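Lemitz fitted sheet, double, sage green – long-term review

Reviewed by Baptiste Arnaud
September 17, 2022

I bought two of these sheets last year when we changed from a standard double mattress to a deeper one. Our old sheets were made for a shallow mattress and came off at the corners most nights. I wanted something plain, not white, that would stay put and that I could use all year. I paid full price for both and have no connection with the seller.

The Lemitz comes in a flat cardboard sleeve with no plastic. There is a care label sewn into one of the short sides, and a small tag saying "top or bottom" next to it. It sounds a minor thing but it saves turning the sheet round three times before finding out which way it goes. My other sheets have nothing of the kind.

Fit

Our mattress is 25 cm deep with a thin topper on it. The Lemitz is sold for mattresses up to 30 cm. Elastic runs all the way round, not only at the corners, and there is enough spare cloth to tuck well underneath. I have had a corner come loose twice since I bought it, both times at the head end on the wall side, where I can't get a proper hold to pull it down. The rest has stayed where I put it.

If your mattress is much shallower than ours I would expect the spare cloth to bunch on top. I tried it on the spare bed, which has an 18 cm mattress, and there was a ridge down each long side that I couldn't get rid of.

Feel and finish

It is a plain cotton weave, fairly crisp when new. After the first few washes it softened. It isn't silky and it isn't meant to be. In summer it was comfortable without anything on top but a light cover. In winter it is cold for the first minute or so, like any cotton sheet, and I went back to brushed cotton for the worst of it.

The stitching has held. One corner seam had a loose thread out of the packet, which I trimmed, and it hasn't gone any further. I have checked that seam every so often and it looks the same as the other three.

Colour

The website photographs make it look greyer than it is. By daylight ours is a soft sage green. Under the bedroom bulb it goes a bit browner. I was worried about fading, as the bed gets the sun in the afternoon, and there is a slight difference between the top and the part tucked under the mattress. You have to lift the edge to notice.

I do all the laundry folding on the bed, so the sheet gets more wear in the daytime than most. Shirts and T-shirts are laid flat on it, smoothed out and folded in. The weave has enough grip that a cotton T-shirt stays where it is put, which I can't say for the satin-finish sheet from Istevov that we had before. On that one everything slid towards the dip in the middle. The green is also a help with whites and blues, as the edges show up clearly against it.
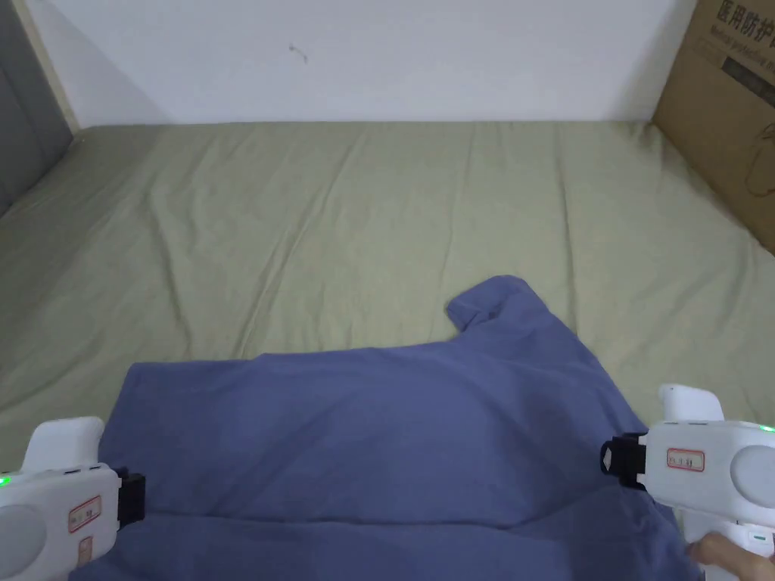 Blue cotton T-shirt on the sage green sheet, one sleeve still folded over.

Dye transfer was my other worry. I have put a good many coloured things down on it, some of them still slightly damp, and have had one mark, from a new pair of black jeans. It came out in the next wash at 40 degrees. I haven't noticed any green on our clothes.

Washing and drying

The label says 40 degrees and a low tumble dry. I mostly dry it on the line. It takes up a lot of room because of the elastic and it never hangs square, so I peg it by the seams and let the middle sag. On a breezy day it is ready in an afternoon.

It does crease. Out of the tumble dryer it needs to go straight on the bed, otherwise the lines set and you are left with ironing it or living with them. I live with them. Most pull out once it is stretched over the mattress – the ones near the foot don't.

Shrinkage has been small. I measured the flat width before and after the first wash and lost just over 2 cm, all of which the elastic takes care of.

Compared with others

I have also used the Hamel fitted sheet, which is cheaper and thinner. It dries faster but has elastic at the corners only, and on our bed it would not last the night. The Rumel is closer in quality. It is softer from the first day and creases less, but the only green they do is a dark bottle colour and it shows every bit of fluff. The Rumel pillowcases are better made than the Lemitz ones, so we have a mixed set.

Price

The double was 55 euros when I bought it. That is more than I would normally spend on a bottom sheet. The second was the same price and there was no discount for buying two. Delivery took nine days.

Good points: stays on a deep mattress, top or bottom tag, takes daily use, colour has mostly held.

Bad points: creases, awkward to hang, too loose for a thin mattress, pillowcases not up to the same standard.

I would buy it again for the main bed. For the spare room I have ordered the shallow version, which is due in October, and I will add a note on the fit when I have had it on for a few weeks.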